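Winter Outerwear Inspection, End of Season
Clolow Guest House, staff and loaner jackets
Checked 01/04/2020

Use one sheet per jacket. Mark OK, FIX or OUT and write a comment if it is anything other than OK. Allow some 40 minutes for the full rack. Tags with the rack numbers are kept in the Kerus box by the back door.

1. Before you start
Empty all pockets, inside and out. OK
Comment: one trail map and a lip balm, both put in lost property.
Clear a flat surface big enough for the whole jacket with sleeves out. OK
Comment: used the bed in the upstairs room again. The folding table is too short for the long sizes.
Lighting good enough to see dark stitching. OK
Comment: black on black is hard to check. Do these before noon.

2. Front, jacket no. 289
Main zipper runs full length, no missing teeth. OK
Zipper pull attached. FIX
Comment: pull is cracked. Order from Bergmann with the next batch.
Storm flap lies flat. OK
Cuffs, both sides. OK
Comment: left cuff a bit frayed, leave for now.

3. Lining
Seams closed at armholes. OK
Inside pocket. FIX
Comment: hole in the bottom corner, two fingers wide. Phones will go through it.
Care label readable. OK
Comment: maximum 90 F wash, no softener. Last year's sheet had this wrong, please cross it out if you still have a copy.

4. Back and hood
Turn the jacket face down and spread the sleeves before checking. Look at the reflective strips across the upper back and at the shoulder, then the lower ones. Straighten the hem if it has folded under. Check that the drawstring at the neck is not pulled out on one side.
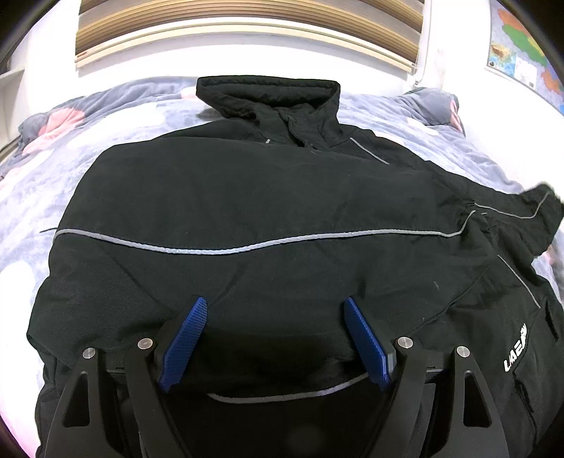
5. Reflective strips
Stitching tight along both edges. OK
Strip still bright under a flashlight, lights off. OK
Comment: dull at one elbow, still passes.
No peeling at the ends. OK

6. Hood and cord
Hood padding even, no lumps after washing. OK
Cord moves freely. OK
Comment: stiff at first, better after working it back and forth.
Cord tips on. OK

7. Cleaning and storage
Wash with Zustora liquid, half a cap. Hang to dry, no dryer.
Reproof once dry. Not done
Comment: can is empty. Added to order 1735.
Store on a wide hanger, zipper closed, pockets empty.

Result for no. 289: FIX
Zipper pull and inside pocket to be repaired before it goes back on the rack. Recheck sections 2 and 3 only.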